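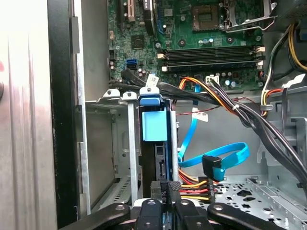

SITE VISITS

Two Hours at Rambridge, and a Spreadsheet I Had to Redo

Posted Mar 12, 2022 by Elba Troncoso

I have wanted to get inside the Rambridge refurbishing shop ever since our own pile of retired desktops started creeping into the hallway. Glenys Ashby, who runs the floor, finally had a free morning for me and Reda Benkirane from our purchasing office, and I came home with nine pages of notes (Reda took one, in very small handwriting).

The question we brought was simple enough. Can a shop our size justify an arm for taking old desktops apart, and what do you have to buy besides the arm?

Quite a lot, as it happens! Glenys started us at the teardown bench, and I could have stayed there all day. Get in close to an open tower and you see what the budget is up against: a thick run of black cables slanting right across the motherboard, a light blue SATA cable looping out beside the drive, power wires in four colors, and in the middle of it all a drive carrier with a bright blue release tab. One connector even says HDD P6 on it in tiny white print. The tab is an easy target. The cables are what you pay for.

Her advice was to price the fingers before the arm. Rambridge got quotes from Vostetti and from Rellenport, and the two were close on the arm itself, but Vostetti listed spare fingertips separately and Rellenport put them in the service plan. Reda loved this. He has already added a "parts that wear out" line to our sheet, with $4,000 in it for the first year, and moved the wrist camera out of "optional."

The next surprise was floor space. I had planned on one bench. Glenys wants two per arm, one to work on and one being loaded, plus a cart lane wide enough to turn in. We measured hers and it won't fit in our back room unless the shelving goes, so that's a conversation for Gladys Yupanqui when she's back.

On volume, Rambridge took in 3,634 desktops last year. We had 255. I laughed out loud when I saw those side by side, but Glenys didn't think it ruled us out. She suggested we sort by case model first and budget only for the two or three we see most, leaving the oddballs to people with screwdrivers.

Still to do: get the power requirements in writing, ask Rellenport about training days, and find out whether the Miyazaki bench clamps come in the shorter size. Our request has to be in by November. Hiba Moussa has offered to read the draft, and I'll post the revised sheet once she's been through it.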